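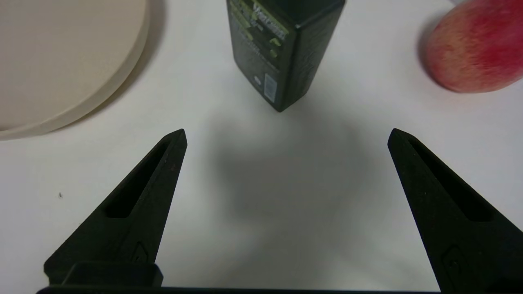

by Flunotska
Short fiction, Thursday, July 3, 2025

In January the Sotar arm did not know anything, and I was its teacher. I sat in room 904 with two handles, and the arm stood in another town, at Lilent. When I closed my hand, the black fingers closed. My task was to show it how to take the box and put it on the plate. They wanted the same lesson 200 times.

On the first day I was too quick. The box fell, and I said sorry to the screen.

My grandmother taught me to cut bread in this way. She stood behind me and held my hands inside her hands, and she did not explain anything. I thought of her when I moved the fingers down slowly, one on each side, and waited a little before I closed them.

By lesson 25 I did not look at the fruit any more. I saw only the corner that pointed to me.
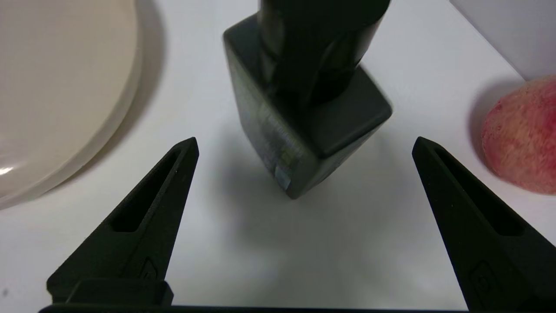 The evening

They asked me to let go of the handles. I put my hands on my knees. The arm went down slowly, with its fingers open, and over the table it stopped and waited a little.

I had never told it to wait. I held my breath until it closed its hand.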